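Storage bin

A storage bin is an open-topped container for holding loose goods in workshops, stockrooms and sorting areas. Most are rectangular. Sides that slope inward towards the floor let empty bins nest and bring small items towards the middle, where they are easier to reach.

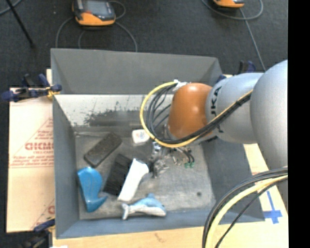 A large grey bin with a scuffed floor, holding a scattering of small objects.

Wear shows first on the floor and lower walls. Scratches and dark smears seldom affect use, but cracks at the corners do. The Plulier range, sold by Massawe, is made in 100 and 120 litre sizes; both share one lid.

Mixed contents are normally kept to a single layer. Deep filling hides flat items and makes counting slower.

3633 views | 6 shares

Comments (2)

Annick Wong: The lid from the older Tronia bins does not fit the 120.

stockroom_b: Could a section on labels be added?

This site uses cookies. Accept | Settings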